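Nornevura Fleecy Cloth, White

Sold singly or in a bundle of 21

I've been selling cleaning cloths out of my little shop for a good while now and this is the one I take home myself. It's a plain white cloth, soft and a bit fuzzy, with a nap you can feel when you drag your thumb over it (somewhere between a fleece blanket and a bath towel, if that helps). I use mine for drying glasses, wiping down the bathroom mirror, dusting the piano and, I'm sorry to say, once for mopping up an entire pot of coffee.

I get asked a lot why I only stock it in white. Well, I like to see the dirt! With a gray or navy cloth I can never tell if I'm cleaning the shelf or just moving last week's dust back onto it. White also means I can wash the whole pile together and not worry about what goes pink. If you really want colors, the Murari cloths on the next page come in yellow and blue, and they're thinner and cheaper too. Good for windows, less good for spills.

Washing

Warm wash, no fabric softener, please. Softener coats the fibers and then the cloth just pushes water around the counter. There's a care label sewn in, and you can snip it off if it bugs you. Go slow with the scissors near the stitching. Anong Phetsri, who buys these for her nail salon, leaves hers on and says it gives her something to grab when she's pulling them out of the dryer. I cut mine off the ones I use on glass and leave the rest alone.

Expect some fluff in the lint trap the first 2 washes. After that it calms down. Wash them before you use them on anything shiny, or you'll be picking white fuzz off your wine glasses all evening.
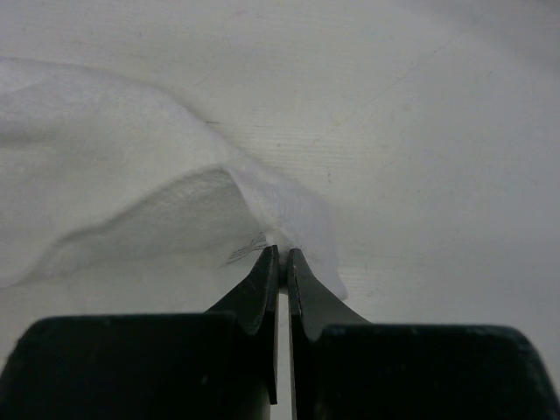 Folding is up to you. I started out doing neat quarters and now they all go in a basket by the sink in a heap, which works fine because they don't hold a crease for long anyway. If you're hanging them on a rail, fold once lengthwise and they'll stay put better.

Ordering

Single cloths are item 109, the bundle is item 362. Don't mix those up in the notes box like I did with Apolinar Arellano's order in March, when he wanted one cloth to try and got a carton on his porch. (He kept it. Thanks, Apolinar!)

Orders in by noon on Friday go out the same day. Unwashed cloths can come back for a refund, washed ones can't, sorry. If you'd like the Eichhorn wall rail to go with them, add it to the same order and I'll put everything in one box so you only pay shipping once. The Gullomov basket ships separately, it's just too big for my cartons.

Questions about bulk orders go through the contact form, and I usually answer in the evening after I close up.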